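Sunday, evening

Kitchen session stopped at run 6 of 10. The left finger on the Dellik gripper stopped reporting position partway through a close, and the logger kept writing the last good value as if nothing had happened. Playback shows a jaw frozen at one opening for 2262 samples. On the graph it looks like a very steady hand.

I had gone through the bin task again before lunch. The approach is from straight above, jaws open, one pad inside the rim on each side, then close and lift. It puts more side load on the fingers than anything else on the Grostell list, and I suspect the connector more than the encoder. The cable runs too tight past the bracket at full opening.

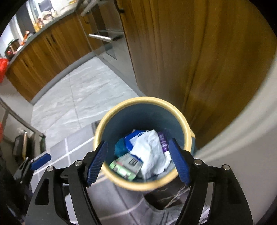

Vallejo wrote back within the hour that a stale reading should never pass as a live one, whatever the cable is doing, and that the Plistico build had the same hole last winter. The fix there was a timeout in the driver: four missed updates and the recording aborts. I had assumed ours inherited it. Checked the config - the timeout is present and set to zero.

Set it to 4. Pulled the connector by hand with a recording open and it aborted as it should. Reseated the plug, added slack to the cable, put a tie on the bracket.

Runs 1 to 5 need checking for flat stretches before I trust them. Run 6 is marked bad. Spare cable still to order.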